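Vumeck – Cul-de-poule et récipients inox
Gamme Skernia

Accueil > Préparation > Bols et récipients > Cul-de-poule Skernia

Référence : Skernia 300
Disponibilité : en stock
Conditionnement : à l'unité ou par lot de 8

Présentation

Le cul-de-poule Skernia est un bol hémisphérique en acier inoxydable destiné à la préparation, au mélange et au transvasement de produits secs ou pâteux. Diamètre d'ouverture : 300 mm. La cuve est emboutie d'une seule pièce, sans soudure ni rivet. La face extérieure est polie, la face intérieure reçoit une finition satinée. Le bord est roulé vers l'extérieur et fermé, ce qui supprime l'arête vive et évite la rétention d'eau au lavage.

Le fond ne comporte pas de base en silicone. Pour un travail au fouet, prévoir l'anneau de maintien Matik (vendu séparément).

Caractéristiques techniques

Matière : acier inoxydable 18/10
Diamètre d'ouverture : 300 mm
Fond : arrondi, méplat central
Bord : roulé fermé
Graduation : aucune
Lave-vaisselle : oui
Four : non recommandé
Induction : non
Empilage : oui, jusqu'à 8 pièces
Garantie : 2 ans

Prise en main et vidage

Le bol se manipule à deux mains, une main sous la courbure, l'autre sur le bord opposé. Pour le vidage dans un récipient plus étroit que l'ouverture, placer le récipient au sol ou sur un plan bas et présenter le bol à l'aplomb. Les produits farineux ou poudreux laissent des traces blanches sur le métal poli. Elles s'éliminent à l'éponge humide avant séchage.

Si le récipient de destination possède un couvercle indépendant, déposer ce dernier à plat ou le tenir par le bord. Un couvercle posé de biais ne ferme pas ; contrôler l'appui sur toute la circonférence. 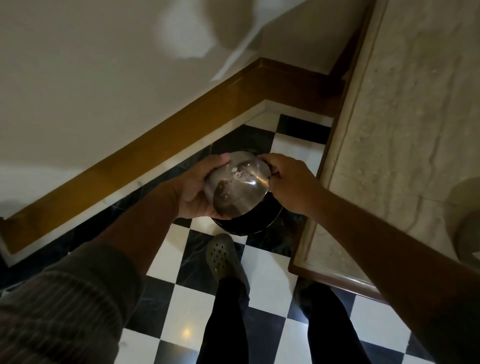

Bol inox retourné, tenu à deux mains au-dessus d'un récipient rond foncé.
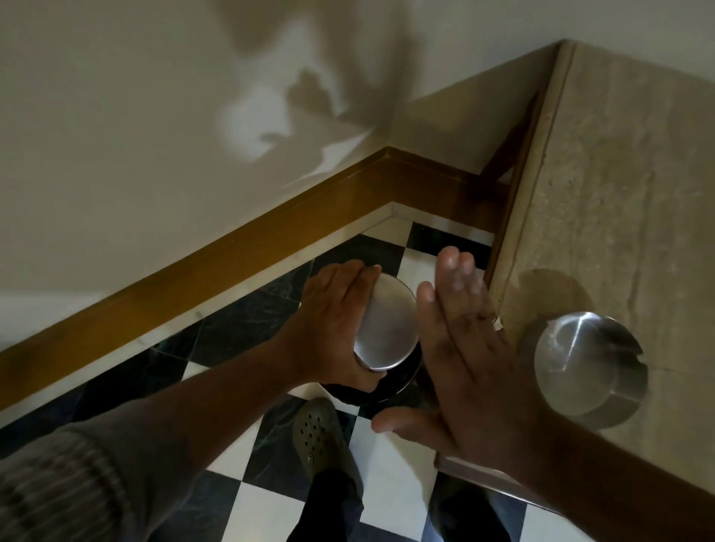 Entretien

Laver avant la première utilisation à l'eau chaude additionnée d'un détergent neutre. Rincer abondamment, essuyer sans attendre avec un chiffon non pelucheux. Un séchage à l'air libre en eau calcaire provoque un voile blanchâtre, sans incidence sur l'aptitude au contact alimentaire. Ce voile se retire au vinaigre blanc dilué, suivi d'un rinçage.

Ne pas utiliser de laine d'acier, de poudre abrasive ni de produit chloré. L'eau de Javel, même diluée, peut provoquer des piqûres de corrosion. Ne pas laisser séjourner une saumure ou une préparation très acide au-delà de la durée du travail. Les micro-rayures de la face polie sont normales à l'usage et ne sont pas couvertes par la garantie.

Les résidus de farine, de plâtre alimentaire ou d'amidon doivent être détrempés à l'eau froide. L'eau chaude les fait gonfler et rend le nettoyage plus long.

Stockage

Empiler les bols parfaitement secs. Au-delà de 8 pièces, la pile devient instable et les bols inférieurs peuvent se coincer. En cas de blocage, ne pas faire levier avec un outil métallique : verser de l'eau tiède sur le bol extérieur et tourner. Un intercalaire en papier est conseillé pour conserver la face polie en état de présentation.

Accessoires compatibles

Anneau de maintien Matik, caoutchouc noir
Couvercle plat Skernia 300, inox brossé, sans bouton
Râtelier mural Riihimäki, 2 niveaux, fixation par vis (non fournies)
Spatule coudée Matik

Le couvercle Skernia 300 s'adapte uniquement au diamètre 300. Il n'est pas étanche et ne convient pas au transport de liquides.

Livraison et retours

Prix unitaire : 19 € TTC, hors frais de port. Expédition depuis l'entrepôt de Riihimäki. Les lots de 8 sont livrés empilés, sous film, avec intercalaires. Les pièces présentant un choc sur le bord à réception sont échangées sur envoi d'une photo du défaut et de l'étiquette du carton. Les articles personnalisés par marquage ne sont ni repris ni échangés.

Pièces et questions techniques : Onyekachi Dauda, service produits Vumeck. Indiquer la référence gravée sous le fond du bol ainsi que le numéro de commande.

Fiche mise à jour le 3 janvier 2020. Les cotes s'entendent hors tout, bord compris.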